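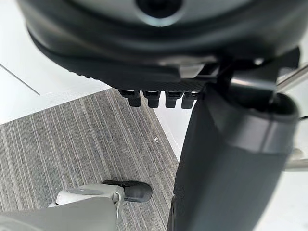
February | By Flor Alvarado

Home Trips Food Contact

The Noltville bakery open day was a treat! Edith Paucar led our tour past the flour store and the big mixers, then let us shape rye rolls at a long bench (mine came out like potatoes, and I ate every one). The deck oven holds 500 rolls, and the first batch goes in at 4 in the morning. I loved the sourdough talk most – Edith keeps three starters going, and the oldest smells of green apples.

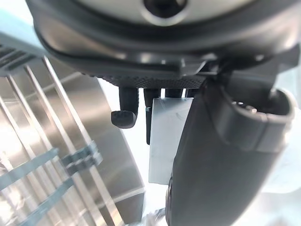 Dark housing with a knurled band, open day at Noltville.

Go early, the plum buns sell out fast.

Filed under: Days Out, Bread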